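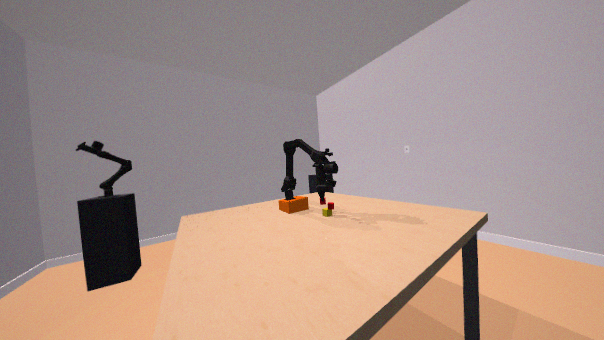
The arm at the table with the cubes and the orange box, and the second arm on its pedestal.

The Spare Arm

Reading time: 5 minutes
Print | E-mail

The Leone gripper dropped the cube on the ninth go, and I wrote down a nine.

It was February and I had been at Trusance long enough to have my own mug but not my own desk. I sat at the end of the row by the window, where the radiator was, with two screens. One had the results sheet. The other had the room.

We called it the room although it had never been built. It had a table, a grey ceiling and an orange-tan floor, and the arm stood at the far end of the table all day with its wrist hanging over the cubes. My job was to make the arm put cubes in the box, 50 times with the Leone and 50 times with the Plistetti, and say which was better. Furnito were going to buy one or the other. They made kitchen units, and they wanted something to pick small fittings out of trays on the night shift, but for now it was cubes. Two red and one a sort of yellow-green.

The Plistetti had wide soft pads and I had done it first. It managed 34. The Leone had narrow fingers that came straight down, and it was quick, and when it failed it failed completely. The cube would shoot out sideways and go across the table, and once off the table and through the floor, and then I had to load everything again.

My manager came by at half past ten.

"How's it looking?"

"It throws them," I said.

"Is that the gripper or the friction?"

I said I didn't know. She told me to find out and went to get her coat.

The friction was a number in a file. It had been put there by the man who had my job before me, and he had put everything else there too. He had left in the autumn. He had set the height of the table and the thickness of the top, and he had given the wood a grain with little dark specks in it, which made no difference to any test. He had put baseboards round the walls. On the right-hand wall he had put a small white plate, higher than the gripper, the kind that might be a switch or a cover for something. It slowed nothing down, so it had stayed.

And there was the second arm. It stood on a black pedestal on the left, well away from the table, folded up on itself, holding nothing. It was in every test I ran. It had no program. I had looked for one in my first week, thinking I was meant to switch it on, and all I found was its position and the angle of each joint, typed in by hand to three decimal places.

I asked the man at the next desk about it while the Leone was on its twenty-second go.

"Oh, that," he said. "I think he just liked it there."

"Did he never use it?"

"Not that I saw. Take it out if it bothers you."

It didn't bother me. I ran the Leone down to fifty before lunch and it came out at 17. I ate my sandwich and looked at the 17. Half of the Plistetti's score, exactly, which made me uneasy. A customer would ask about a thing like that.

After lunch I opened the file and read it properly from the top, line by line, as I should have done at the start. It was long. He had left notes in some places. Next to the table he had put "measured, twice". Next to the floor he had put "more orange than this in the evening". Next to the white plate he had put "never did find out what this was for".

I read that one again. Then I looked at the room, and moved the view round until I was facing the wall with the plate on it, as if I was standing behind the table. It was only a wall.

The friction was on line 1035. It had a value for the cubes and another for the fingers, and the note said "fine for pads, wrong for anything narrow, ask me". There was no way of asking him. His e-mail address had been switched off. I said this to the man at the next desk, and he said he had a phone number somewhere, but he didn't look for it – he was on a call himself and had one hand over the microphone.

So I did it the slow way. We had a Leone in the cupboard, on loan, and a bag of plastic cubes. I clamped the gripper to the bench, closed it on a cube and hung weights off the cube with string until it slipped. I did that until four o'clock. Then I typed in the new number and started the Leone again from one.

It was dark by then and most people had gone. The arm reached down, closed, lifted and carried a cube over to the orange box, and went back. The shadows on the table went with it. It was quite restful. I stopped writing the numbers as they came and let the sheet fill itself in.

At some point I noticed I was watching the other arm. I had the idea that it had the look of a person leaning on something, waiting for the one at the table to finish. I zoomed in until it filled the screen and it stopped looking like that. It was links and joints. I zoomed out again.

My manager rang at twenty to six from the train.

"Did you find out?"

"It was the friction," I said. "He'd left a note."

"He left a lot of notes. What's the score now?"

I looked. It still had eleven to go and it had already passed the Plistetti.

"Better," I said. "I'll have to do the Plistetti over as well, with the pads measured. To be fair to it."

"Furnito want it by noon."

"I'll be in early."

The line went bad in a tunnel, and when it came back she was asking whether I had taken all the clutter out before I sent them any pictures. She meant the pedestal. Their last supplier had sent a picture with two arms in it and Furnito had thought they were being charged for two.

I said I would see to it.

When the run finished I saved the sheet and opened the file again. The pedestal and its arm took up forty lines or so. I marked them all, and they went blue on the screen. Under the last joint was a note I had missed, because it was so far across to the right that you had to scroll to get to it. It said "from the window end, this is about where I used to stand".

I was at the window end. I looked along the row of desks, past the cupboard, to where the coats were.

Then I made a copy of the file, took the pedestal out of the copy, and called it furnito_clean. The other one I left as it was. I set the Plistetti going on that, from one, turned the radiator down and went for my bus.

Print | E-mail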